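Search this site
Enter your keywords

Home Makers Rooms Kitchen Talk Archive

7 minute read

One drawer and a lot of opinions: talking boxes with Eduardo Dumlao

I got to Plondia at nine on a Tuesday with two coffees and a list of questions, and I think I got through four of them. Eduardo Dumlao builds small wooden cabinets – the sort that sit on a counter or a table and hold one drawer's worth of stuff – and he is a talker. So am I. You've been warned!

My first question was supposed to be an easy one. Why one drawer?

"Because two drawers is a filing system," he said. "With two, you have to decide. With one, you pull it, you drop the thing in, you push it shut, and you go have your dinner."

He started out making full-size kitchens for a company called Kitmont, where he spent most of his time hanging doors and arguing about toe kicks. The first little cabinet was something he knocked together for his own kitchen, for the rolls and the bread ends that kept going missing behind the toaster. His neighbor wanted one. Then his neighbor's sister wanted one, and by March he had a waiting list and no time for kitchens. The number he has finished so far is 163, which he knows because he pencils it under each drawer floor before the thing goes out the door.

What he wanted to talk about, for the better part of an hour, was corners. If you've never thought about the corner of a box, I hadn't either, and now I can't stop looking at them. His favorite is the finger joint, where the ends of the boards are cut into little squared steps that slot into each other. You see the end grain on the outside, and he likes it that way. "People ask me if I can hide it," he said. "Sure, I can hide it. I can also hide your front door."

He likes pale wood best, with a fine grain, and he leaves the color alone. I asked if it gets grubby and he shrugged and told me everything in a kitchen gets grubby, and pale wood at least lets you know when to get the cloth out.

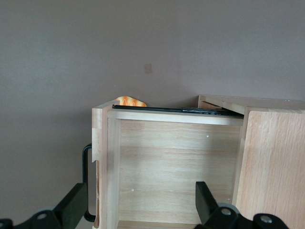

Wilczyńska disagrees with him about that, and told me so over his shoulder while looking for the pencil sharpener. In her view a pale box next to a stove is asking for trouble, and she'd put a coat of oil on every one of them before it left the building, inside and out. She has oiled all of hers. Eduardo says hers look like toffee. (They do, a bit. I liked them!)

They've clearly been having this argument for years, and I let it run because I was enjoying myself. When it wound down I asked about the back boards, which he makes from several narrower boards laid horizontally. I figured that was to save money. He looked a little hurt.

"A wide board moves," he said. "Summer, winter, it moves. You get one great big board across the back and in August it's pushing your corners apart. Narrow ones share it out."

Fine, but doesn't it leave seams?

"It leaves seams. You'll see them if you take the drawer out and stick your head in there. How often are you doing that?"

I had done it ten minutes before, so I kept quiet.

We moved on to the drawers themselves, and here he got properly excited and started waving his coffee. He used to fit wooden runners, the old way, wood on wood with candle wax rubbed along them. They were lovely and quiet and they stuck every time it rained. Then he switched to metal slides and expected to hate them, and he doesn't. You can pull the drawer most of the way out and it doesn't tip its contents onto your feet, and you can do it with one hand while the other one's holding a knife or a baby. He buys the slides from Pakach, a supplier a few streets over, and last year he ordered 400 at once to get the price down. They are still in boxes under the stairs and he would rather I hadn't brought it up.

The front of the drawer he makes taller than the sides, so it has something to it when you push it closed, and he's fussy about the handle. It should be big enough to hook with two fingers when your hands are covered in flour. He went through a phase of little round knobs and took a lot of them back off again. "A knob is for looking at," he said. "A handle you can grab." Dark handle on light wood, every time, so you can find it at six in the morning.

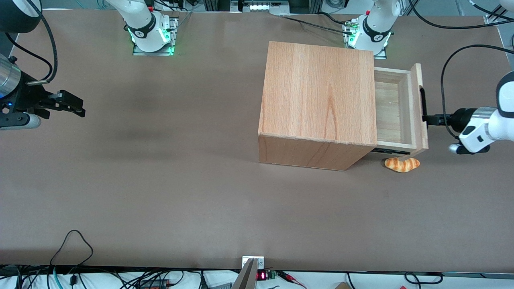 Drawer open, croissant still on the table.

About bread, then. I wanted to know if a wooden drawer is any good for it, because my own mother swears by a tin and I've got a plastic tub, and both of us throw out more than we should. Eduardo is sensible on this subject. A drawer is for today's bread and maybe tomorrow's. Crusty things do well in it. Soft rolls and croissants he'd eat the same day wherever you keep them, and if they've gone a little sad he gives them four minutes in a warm oven. What he won't do is put them in the drawer still hot from baking. The steam gets into the wood and the floor of the drawer cups, and then somebody calls him about it.

Crumbs are the other thing. He tips the drawer out over the sink every few days and wipes it with a cloth that's been wrung out hard. No soap, no spray, and he leaves it open until it's dry. I asked about liners, thinking of the flowery paper my grandmother had in every drawer she owned, and he made a face and then admitted that he has a square of linen in his at home.

"Don't print that," he said. Sorry, Eduardo.

Some people don't use them for bread at all, of course. He's had customers keep tea in them, and batteries, and one woman in the next street has hers by the front door with nothing in it but dog leads and takeout menus. He has no objection. The one request that threw him was from a man who wanted it without a handle, without a front, just the box. Eduardo asked what for and the man said he liked looking into it. So he made it, and by all accounts the man's very happy.

The table is where we had our only real disagreement. I like a table with things on it. Eduardo likes his pretty bare, with the cabinet off to one side, and he thinks the whole point of having somewhere to put things is that you get your table back. He clears down every evening before he locks up, and he reckons a wiped surface at night is worth an extra half hour in the morning. I told him mine currently had a sewing machine, three library books and a bag of onions on it. He closed his eyes for a moment.

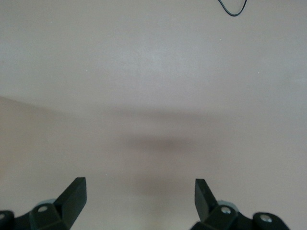
How do you keep a light surface looking decent without scrubbing it to death? Wipe it while the spill is fresh, he says, with warm water and a soft cloth, and go over it again with a dry one, and keep the scouring pads in the sink where they belong.

By then it was getting on for lunch and Wilczyńska had come back through with a sandwich, sat down, and started telling me which of his early cabinets were crooked. Number 71 has a lean on it, apparently. It belongs to her. She has asked for it to be fixed and he keeps saying he'll come by, and in the meantime there's a folded beer mat under one corner.

I asked what's next and he said he's been thinking about a slightly deeper drawer, one that would take a whole loaf lying down. He's drawn it out a few times and isn't happy with it yet. Too deep and the thing starts looking like a safe. He showed me the sketches on the back of an invoice, and there was one I thought was perfect, and he'd already crossed it out.

I've put my name on the list for the ordinary size. No oil, dark handle. I'm told it'll be a while, so the onions are staying where they are for now.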